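Rostside cell

The Rostside cell is a two-arm tabletop handling cell built by Skeretti and used for picking up light, irregular objects. It was laid out by Anil Joseph, and its upkeep follows a short routine repeated after every 100 hours of running.

Setup

The arms are mounted on opposite sides of a round table, each carrying a black gripper from Groteck. Before work begins, both grippers are brought to a rest position above the tabletop and their height is checked with a feeler block. The reach of each arm is limited to 640 mm in software, so that the jaws cannot meet unless a two-handed task has been loaded. A single test object is then placed on the bare wood.
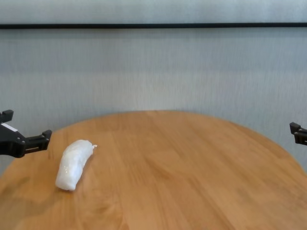 Left and right grippers at either side of the table, with a white banana-shaped test object.

Maintenance

Jaw tips are wiped down and inspected for wear at each service. The fasteners on the gripper housing are tightened to 2 Nm — the value given in the Georgiev service notes — and the zero point of each jaw is set again afterward. Tips are replaced in pairs.

Repairs

The most common fault is a slow drift in the closing position of the left jaw, logged as code 217. It is usually cleared by reseating the cable at the wrist. If the code returns, the gripper is removed and swapped for a spare. A revised cable clamp was fitted in October.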